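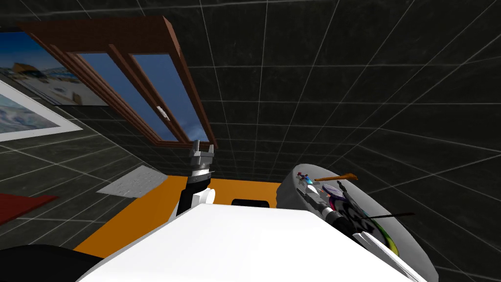
**Chamado 2668: demonstrações simuladas rejeitadas na importação**
Projeto: Skasard
Estado: em acompanhamento

**Relato inicial**

Olá, pessoal da Vadmont, tudo bem? Desculpem o texto comprido, mas prefiro contar tudo de uma vez do que ficar mandando pedacinhos ao longo do dia.

Estamos juntando demonstrações no simulador, com o robô branco de dois braços diante da mesa laranja, e a meta deste lote é chegar a 1000 episódios. A gravação em si corre bem, os operadores já pegaram o jeito e a turma anda animada! O problema aparece depois, quando o Cusix importa os arquivos: de cada 10 episódios, 9 são recusados com a mensagem "ações e observações com comprimentos diferentes".

O que já tentamos por aqui:

- reiniciar o importador e limpar o cache
- gravar de novo com a sala vazia de tapetes e quadros (mesma recusa)
- trocar a máquina de gravação por outra, de configuração igual
- exportar um episódio curtinho, só abrindo e fechando a garra

Esse último também foi recusado, o que me deixou bem intrigada.

**Resposta do suporte, 10h**

Bom dia! Que relato caprichado, ajuda demais. Podem mandar o log de um episódio aceito e de um recusado? E confirmem, por favor, se a câmera e os comandos das juntas estão sendo gravados na mesma frequência.

**Atualização da equipe, 14h**

Enviei os dois logs. Olhando com calma, vi que nos recusados sobra uma ação no final, gravada quando o operador aperta o botão de encerrar. Nos aceitos a câmera ainda consegue salvar mais um quadro antes de fechar. A frequência é a mesma nos dois.

**Resposta do suporte, 16h**

Achado ótimo! Na configuração do gravador, mudem `encerrar_em` de `comando` para `observacao`. Para o que já foi gravado, o script `aparar_final` do Bachmann corta a ação sobrando. Rodem primeiro numa cópia da pasta, com carinho.

**Atualização da equipe, 17h**

Configuração trocada, e o episódio curtinho entrou de primeira, que alegria! O script está rodando na cópia do lote antigo. Deixo o chamado aberto até conferir os braços esquerdo e direito na reprodução, e amanhã cedo escrevo com o resultado.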